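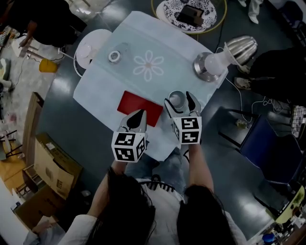 Figure 2. The two-handed cup task at Ternerside, from the head camera. The right gripper has the cup and the left one is over the red card.

4.1 What I was trying to find out

I went into this comparison with a favorite, so I'll own up to that first. I'd been using the Wamus finger pads on our Bravoter hand-held grippers for long enough that my hands had gotten used to them, and when the softer Laur pads arrived I was fairly sure they would be a pain. They were, at first! But I wanted a fair test on a task that punishes both kinds of pad, and picking up a small cup near a flat card does that pretty well. The cup wants a gentle, centered squeeze. The card wants a thin edge and a bit of nerve.

Each trial used a pair of grippers, one per hand, with a marker cube on each for tracking. The operator moved the cup with the right hand and dealt with the card with the left (lift one edge, slide it, put it down). I recorded 200 trials in all, split evenly between the pads, and swapped pads between blocks so that tired arms wouldn't all land on one side of the table of results. A trial counted as clean if the cup stayed upright and the card ended up flat.

I left the other things on the table alone between trials. Earlier on I had been tidying the cloth after every run, and the grasps looked much better than they had any right to. A crease under the card is a big help to a stiff pad, and a tidy operator takes that help away or adds it without noticing. So the rule became hands off unless something fell on the floor.

We ran everything in the big hall, with other people working at their own tables the whole time. I like that for hand-held work. The wrist view picks up whatever is going on behind the table, and a policy trained on these recordings has to cope with people walking through. It does make the tracking fussier, and I'll get to that.

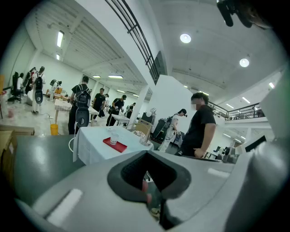 4.2 Pads and the wrist camera

The thing I cared about most after clean trials was how much of the wrist view the gripper eats up. The housing takes a big bite out of the bottom of every picture, and the pad sits right in the middle of it. With the Wamus pads the rim holds its shape when you squeeze, so the cup shows up against the same dark outline each time. The Laur pads spread. In a hard squeeze the rim bulges toward the lens and hides the base of the cup, which is exactly the part I want to see when deciding whether it's standing straight.

On the other hand, I squeezed less with the Laur pads once I trusted them. Nearly 90 of their trials came out clean, and most of the bad ones were card slips early in a block. The Wamus pads did better on the card and worse on the cup, where a slightly crooked approach made them push the cup away before they closed on it. I'd call it a draw on this task, with the misses in different places.

Tracking was the fussy part. We lost the pose of one cube for short stretches whenever the operator's forearms crossed, and the fix was a second viewpoint plus a habit of keeping the elbows out. A second gripper in the wrist view turned out to be handy here. If its marker is visible, I can check the relative pose of the hands without going back to the head camera at all.

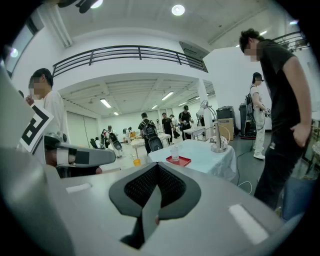
Ülle Ķēniņš objected, after reading a draft of this section, that I was giving the relative pose check too much credit, and that a marker seen at a steep angle can be off by enough to matter when the two hands are close together. She wanted the steep views dropped. I went back and did that, and she was right about the angle: the check got quieter and I lost fewer trials than I'd feared. The clean-trial counts didn't change, as they were scored by eye from the head camera.

One more thing on the head camera. I nearly left it out of the setup to save weight, and I'm glad I didn't. Looking down over both grippers, it shows the cup and the card together, and that is what I went back to each time the wrist views disagreed with each other. 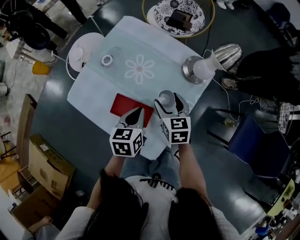 So which pads would I put on a gripper for a mixed table like this one? The Laur pads on the hand that does the cups and the Wamus pads on the hand that does the cards. I haven't tested that pairing yet, and it's first on the list for September, along with a proper look at how fast the softer rims wear down.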